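4. Recording your first examples

I'm assuming you've been through section 3 and both grippers are paired with the Rulska recorder. If not, go back and do that first - I'll wait.

1. Clear the tabletop, then put down one item. I like to begin with something soft like a cap, as it forgives a clumsy grab.

2. Pick up a gripper in each hand and point the jaws inwards. Let the cables trail behind your wrists.

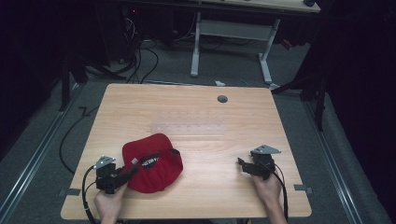
3. Start the recording and do the job at your normal pace. Sandrine Royer was my first tester and she moved like a deep-sea diver, so the model learnt to do the same!

4. Open the jaws fully, hold them over bare wood and pause before each new example. The software looks for this pause when it splits up your session.
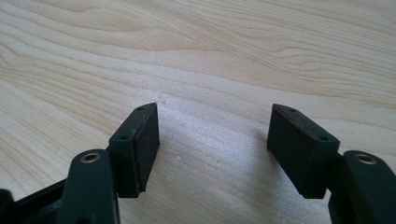 Fig. 7. Jaws open over the bare tabletop, seen by the gripper camera.

Note: small specks on the table are fine. Smears on the lens are not, so give it a wipe every so often.

5. Swap the item or move it a little, then go again. You're aiming for 1000 good examples, so take breaks.

Caution: never put your fingers between the pads to test the grip. Use a bit of sponge.

6. If you're working with see-through things, bring the gripper in from further back - clear plastic is hard for the model to pick out. 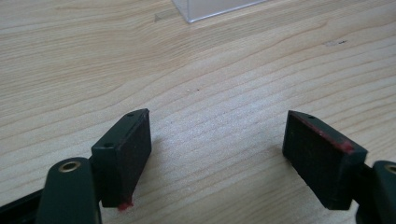
Fig. 8. Pads apart, with a clear box further up the table.

7. Stop the recording and save before you unplug anything.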